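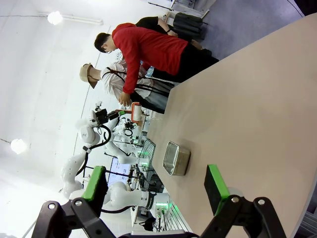
Photo: Orkenon

The Planner That Learned to Wait

At Orkenon, a small software company in Trindade, the most discussed piece of code has only 843 lines. It does not move any arm. It decides when an arm should not move yet.

The company calls it Brarkura. It sits between the camera and the motion planner, and it asks one question again and again: is the picture of the table still true? A steel tray is difficult for this. Its sides reflect the room, so the depth values jump, and the older software made a new plan for each jump. The gripper would start, stop and start again, like a driver who does not trust the map.

Brarkura keeps the last 13 views from the wrist and compares them. When three in a row agree on where the tray is, the planner may go on. When a person leans over the table, the count begins again from zero.

The engineers admit that this costs time. In May they showed the system to a packing company from Andutport, and the visitors found it slow -- one of them asked if it was switched on. But the operators like it, and they have asked for a small change: the screen should tell them which view is causing the delay. At present they must search for it in the log, line by line. That work is planned next, before anyone touches the speed.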